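January 12, 2021

Wooden spoons, and what to do with the rest of it

I said last time that I was going to write up the bean soup, and I will, but the soup got pushed back by the utensil drawer. I went in there for a ladle and the drawer jammed halfway (again!), and once I'd finally worked it loose with a butter knife I was so annoyed that I decided everything in it was going to get looked at. Spoons, spatulas, the plastic stuff, all of it out on the big brown table.

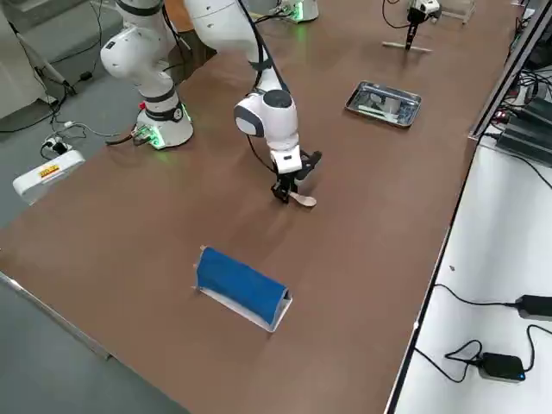
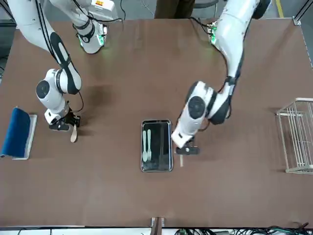

Wooden spoon in the first one, wooden spatula and the white plastic fork and spoon in the second. There's a tray in both.

So, the spoon first. I'm a flat spoon person. I know plenty of people want a deep bowl so they can taste as they go, but for stirring I want something that sits down on the bottom of the pot and scrapes, and a flatter spoon with a rounded end does that better than anything. I use that kind for oatmeal, for onions, for the tomato sauce that always wants to stick at the one spot where my burner runs hot. If I could only keep a single utensil I'd have a hard time not picking it, although then I'd be flipping pancakes with a spoon, and I've done that, and they come out folded.

The spatula is a different animal. Wooden ones are never thin enough to get under a fried egg, so don't bother trying. What they're great at is scrambled eggs, and scraping up the brown bits after you've cooked sausage, and pushing rice around in a pan without chewing up the finish. I cooked with plastic for years and every one of those ended up with a melted corner. My friend Teófilo Muñoz still has a plastic one from when we shared the apartment in Potance, and the edge on it looks like a mountain range. He says it works fine!

Now the plastic fork and spoon. This is where I got stuck. They pile up, don't they? You get takeout, they toss in a set, you think "that's perfectly good, I'll use it for a picnic," and then you don't go on a picnic for four years. I used to keep a whole grocery bag of them behind the flour. My rule now is that a few white ones live in the car with some napkins and the rest go in the box for the next potluck at Rulbridge, where they always run out of forks before dessert.

What surprised me was how much I liked having a tray out while I sorted. I put things on it that I hadn't made up my mind about, and everything else went straight back in the drawer or into a bag. It kept me from doing what I usually do, where I pick up a thing, think about it, put it down in a slightly different place, and then meet it again twenty minutes later. A shallow one is best for this, with enough of a rim that nothing rolls off. A baking sheet would do the job too if you don't have a tray handy.

Then there's the oiling. I've gone back and forth on this. Boris Karagiannis told me years ago to use plain mineral oil and leave it overnight, and I ignored him and used olive oil, and my spoons smelled like an old salad by spring. So, mineral oil. Wash them by hand, let them get completely dry (I give them a full day standing up in a jar), rub the oil in with a scrap of T-shirt, then wipe off what hasn't soaked in by morning. If the wood feels fuzzy, a little fine sandpaper before the oil takes care of it. Please don't put them in the dishwasher. I did that to a really lovely one from the Dirnotska market and it split right up the handle after 19 days. I had it marked on the calendar because it was a birthday present to myself and I was still pretty smug about it.

The drawer opens now, by the way. All the way to the back! I found a corn holder in there, just the one, and the lid to a spice jar I threw out last January. The ladle was hanging on the hook by the stove.

Bean soup next time. I've got the beans soaking already, so I kind of have to.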